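Bansal Stone Counter Care Kit, a long review after a long winter

Posted Friday, June 29, 2018

I've been meaning to write this one up for ages, and a few of you have been very patient with me in the comments, so pour yourself something and settle in. The kit is from Bansal, I paid $62 for it at the Onditz store out by the highway, and nobody gave me a discount or a free bottle of anything.

A little background first. We put our marble in last September, after years of laminate, and I loved it so much that I was scared of it. I followed my own family around with coasters. The first lemon ring showed up anyway (my fault, a gin and tonic, I'll say no more), and that sent me off to read every stone forum there is, which is how I ended up with this kit in my cart.

In the box you get a sealer, a daily cleaner, a jar of polishing powder, two cloths, and a folded sheet of instructions in very small print. The sealer is the reason to buy it. It goes on thin, you let it sit, and you buff off what's left with the dry cloth. I did the long run by the stove first and then the corner by the sink, where the soap lives and where I figured trouble would start.
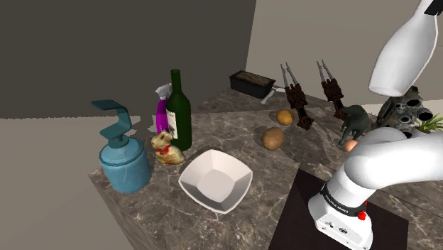
Veined marble with a teal soap pump on top.

The daily cleaner is lovely. It smells faintly of oranges and doesn't leave that sticky film I used to get from the Zomgate spray, which I'd bought for years out of pure habit. One squirt does a good stretch of counter, and I'm still on the first bottle. My only grumble is the trigger, which dribbles down your wrist if you hold it at any kind of tilt — and who cleans a counter without tilting?

Now for the polishing powder, and I'm sorry to say I was less charmed. You mix it with water to a paste, rub in small circles, and wait, and rub again. I gave my lemon ring 33 minutes by the oven timer and it faded, but I can still find it when the morning sun comes in low.

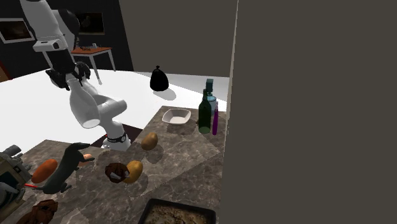 The sealer deserves a few more words on color, as several of you asked whether it darkens the stone. On mine it did, by a hair. If your marble is a pale one you may never notice, but on a gray-brown with lighter veins, and especially where it sits close to something plain and white like a tabletop, you'll want to try a hidden spot and live with it for a day or two. I tried mine behind the toaster. I've grown fond of the deeper tone, though I wouldn't want it to go any further, and I'll be stingy with the second coat.

As for the cloths, they're soft and thick and they've been through the wash more times than I can remember without going scratchy. I liked them so much that I went looking for extras, and Tonesus sells a very similar one by itself. Do skip the fabric softener, or they'll just push water from one side to the other. If you make your own from an old flannel sheet, pinking shears will keep the edges from fraying.

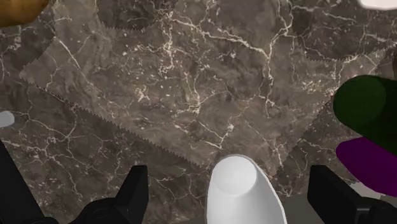 Would I buy it again?

Yes, for the sealer and the cleaner, and I'd happily pay a little less for a box without the powder. I'm giving it 4 stars out of five. If Bansal ever fixes that trigger I'll come back and think about the fifth. In the meantime, if anyone has had better luck with lemon rings, please leave me a note, and tell me what kind of stone you've got.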